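Skarnotel Forum > Manipulation and Learning > Papers and Results

Thread: Vomico "hand-agnostic" dish clearing result - do we believe it?

qcarre
I've now read the Vomico write-up twice and I'd like somebody to talk me down. The claim in short: one policy, trained on 1153 demonstrations of moving dishes from a counter to a sink, keeps most of its success rate when you change what is bolted to the wrist. Two-finger gripper or multi-fingered hand, same network, same weights, only a small adapter layer that gets tuned on 121 extra demos.

My problem is the word "same". The adapter sits between the policy and the end effector, and the policy only outputs a wrist pose plus one open/close number. So of course the policy transfers. It was never asked to do anything with the hand. All the hard stuff has been pushed into the adapter and then the adapter isn't counted.

Also, 700 evaluation trials sounds like a lot until you split them by end effector, by object and by layout. Then some of those cells are tiny and there are no error bars on them.

Quentin

sulastri_s
Co-author here (one of several, and I speak for myself). Fair questions, some of them. The adapter is counted, it's in the second table, but I agree the abstract reads as if it were free. We are changing that for the May revision.

On what the setup looks like, since a couple of people asked me by email: arms fixed in front of a real counter and sink, head-height view, ordinary bowls and plates, cutlery left in them. Gripper condition: 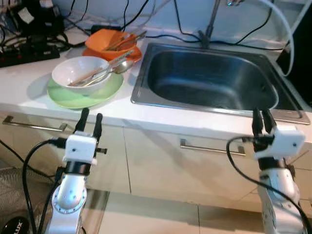
The cutlery matters more than people think. A bare bowl is an easy grasp, you pinch the rim and lift. With chopsticks and spoons lying across it you have handles sticking over the rim where your fingers want to go, and the policy has to pick a side. We didn't script that choice. In the demos the operators mostly went for the free side of the rim and the policy picked up the habit.

As for the one open/close number - yes for the gripper, no for the hand. With the hand it is 2 numbers, a closure and a thumb angle.

Sulastri

qcarre
Two numbers for a multi-fingered hand is still a gripper with extra steps.

lai_user_hsiu
I'm with Quentin on the headline and with Sulastri on the work. We run the Lai controller in our lab and tried something close to this last year. Ours fell apart as soon as the plates were stacked with bowls on top. Pinch grasp on the lower plate, bowl slides, done.

Question for Sulastri: does the reported success count the bowl and the plate under it as one item or two? You can get a very nice number by counting every item that ends up in the basin and a very ugly one by counting only complete clears.

Hsiu-ying Chang

sulastri_s
Per item. Complete clears are in the appendix and they are a lot worse, I won't pretend otherwise.

yw_yang
Appendix again. Why do all the interesting numbers in this field live in appendices?

I reviewed something similar (different group, not saying who) and the pattern was the same: per-item success in the abstract, complete-task success on page nineteen. When I asked for them to be swapped the answer was that per-item is "standard". It's standard since everyone does it, and everyone does it since it looks better.

I'd also like to know how much the background does for you. One kitchen, one sink, one set of cables along the wall. A network can get a long way by learning where the sink is in that room and never really looking at the dishes. Move the camera a hand's width and try again.

Ya-wen

ankit_r
Disagree with Ya-wen a bit here. Training and testing in one kitchen is a limit, sure, but the claim in the paper isn't about new kitchens. It's about new end effectors. For that you WANT the room held still. If they changed the hand and the room together you'd complain that you couldn't tell which one caused the drop.

I've reproduced part of it, by the way. Not with their hardware, we have Beltavo arms and a cheaper hand, but I took their released weights and trained my own adapter. Bowls were fine. Plates were bad. My hand would close on the plate while it was flat and the fingertips just skated on the rim.

Ankit

qcarre
Ankit, how many demos did you need for the adapter? Because if it's far more than 121 then that's the story.

ankit_r
Same 121 to start with, to keep it fair. I haven't pushed it further yet.

And "bad" means I stopped counting after an afternoon, so please don't quote me in anything.

sulastri_s
Ankit, plates were our trouble too, and I think I know what you ran into. The policy likes to keep a plate tilted once it's over the basin. With the two-finger gripper it holds the edge and that's enough. With the hand you need the closure to lag the wrist a little or the plate swings. Our adapter has a delay term for this, which is in the code but (my fault) not in the paper.

Hand condition, at the sink:

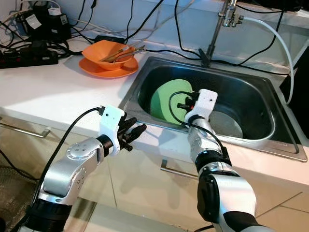 Right hand gripping the green plate, which is tilted on its edge in the sink. The pale gray plate lies in the bottom of the basin.

Try adding the delay and see if your plates behave. It should be one line in the config.

lai_user_hsiu
A hand-tuned delay term that isn't in the paper. Come on.

I don't mean to pile on, I know how these things happen, but that is exactly the kind of knowledge that makes "we only swapped the adapter" hard to accept. Someone who knows the hand well sat down and worked out that closing should lag. Then it went into the part that is advertised as learned from a small number of demos. If I read only the paper I'd think the demos taught it that.

sulastri_s
Point taken. It goes in the revision, with a run where the delay is zero. I expect the plates to get worse and the bowls not to move much. I'll post the numbers whichever way they fall.

yw_yang
Good. While you're at it, what is the other hand doing? In the picture the left one is up by the front lip of the counter and the right one has the plate. If the left arm is mostly parked then half of this "bimanual" policy is decoration.

sulastri_s
Both arms are controlled the whole time. How useful the left one is depends on where the dish starts. On far-left items it does the lift, and on things already near the sink it often waits. One still won't tell you much either way.

yw_yang
Then report how often it makes the grasp. If it's rare, drop the word from the title.

ankit_r
I'd be careful there. A waiting arm still has to stay out of the way, and that was a real source of failures for me before I even got to plates. My two arms kept arguing over the middle of the counter. I don't love the title but coordinating two arms includes not hitting the other one.

qcarre
OK, where I've ended up, for people who don't want to read all of this. I believe the wrist policy transfers. I don't find it surprising. I don't believe the adapter is cheap until I see the zero-delay run and a run by somebody outside the group who has never talked to Sulastri. Ankit nearly counts for that but now he's been given the trick - sorry Ankit.

And I'd still like a baseline where you skip the big policy and train from scratch on the 121 alone. If that gets bowls right most of the time, the other demonstrations aren't buying what we're told they are.

sulastri_s
We have the from-scratch run for the gripper, not for the hand. I'll ask whether we can get arm time for it. No promises before the revision.

ankit_r
Added the delay line this morning. Config key has a different name in the released version, by the way, it's close_lag and not grasp_lag as the readme says. First few plates went in without skating off. Too early to call it. Will run a proper set and put it in a new thread so this one doesn't get any longer.

lai_user_hsiu
Please log complete clears as well, not only items. And fix the object order before you start.

ankit_r
Will do both.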